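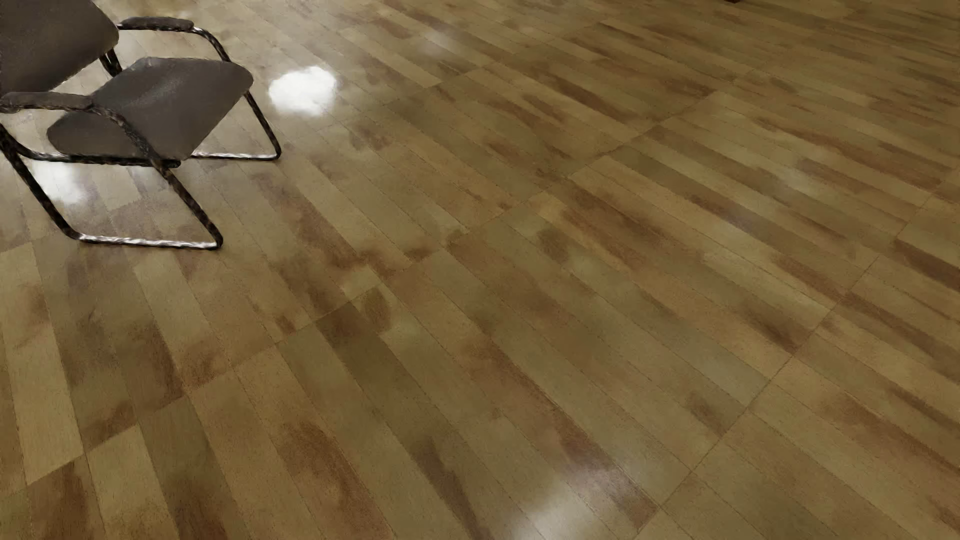 Doherty wrote in to say that felt pads never last on her chairs, and wanted to know what she should do instead. Clean the leg ends with white spirit first, leave them for 3 hours, then press the pads on hard. Stand the chair back up the next day. Check the pads every 4 months and pick out any grit, as it will scratch boards badly. Screw-on glides are better for heavy chairs.

July 2022, by Aidan Corrigan

Contact | © Skinstead Home Tips | Back to top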